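How to Run a Towel Handling Demo at an Open Day 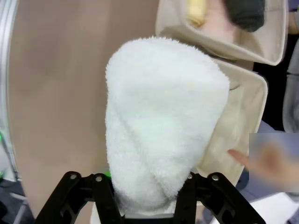 We ran this demo at the Noswood open day with one arm, a two-finger gripper and a supply of white towels. The task is simple to explain to visitors: the robot picks up a towel and puts it in a fabric bin. These are the steps we now use, written for anyone setting up the same station.

What you need

One arm with a two-finger gripper and a wrist camera
A dozen or more terry towels, all the same size
A soft-sided storage bin
A plain panel to stand behind the work area
A second screen facing the visitors
Floor tape

Step 1. Set up the night before

Bolt the arm down and run it through its full reach at low speed. Mark a line on the floor 300 mm past the farthest point. Visitors stay behind it while the arm is running on its own. Put the panel up before you check the camera, as a busy background made our grasp detection worse.

Step 2. Prepare the towels

Wash new towels twice. Ours shed lint at first and it collected in the finger joints. Fold each towel in half, then roll it so there is a narrow end to grab. A flat towel also works, but the pick takes longer and people at the back can't see much.

Step 3. Set the grip

Start with a low closing force and raise it until the towel stays put when you tug it by hand. We ended up at setting 7 on the Borico controller. Your number will be different. Check the screws on the finger linkages while you are there.

Step 4. Place the bin

A soft bin moves when it gets bumped, so put a weight in the bottom. Tip the opening toward the arm if your camera looks in from the side. Save the drop position again every time the bin is moved.

Step 5. Run the demo

Keep each round short. Ours had three picks, then a pause for questions. One round with questions took 18 minutes. One operator stays by the stop button and a second person does the talking. If someone needs to reach in to adjust the bin or a towel, hold the arm first and say so out loud.

Put the wrist camera view on the second screen. Most of the questions we got were about that view, mainly how the robot tells one fold from another.

Step 6. Between rounds

Re-roll the towels
Wipe lint off the fingers
Check the drop position
Look at the motor temperature

If a pick fails

Let the robot try again once. After that, hold the arm, reset the towel and carry on. A dropped towel is fine to leave until the pause as long as it is clear of the base.

The program file for this station is saved as Drolden 1355 on the demo laptop. Copy it before you change anything.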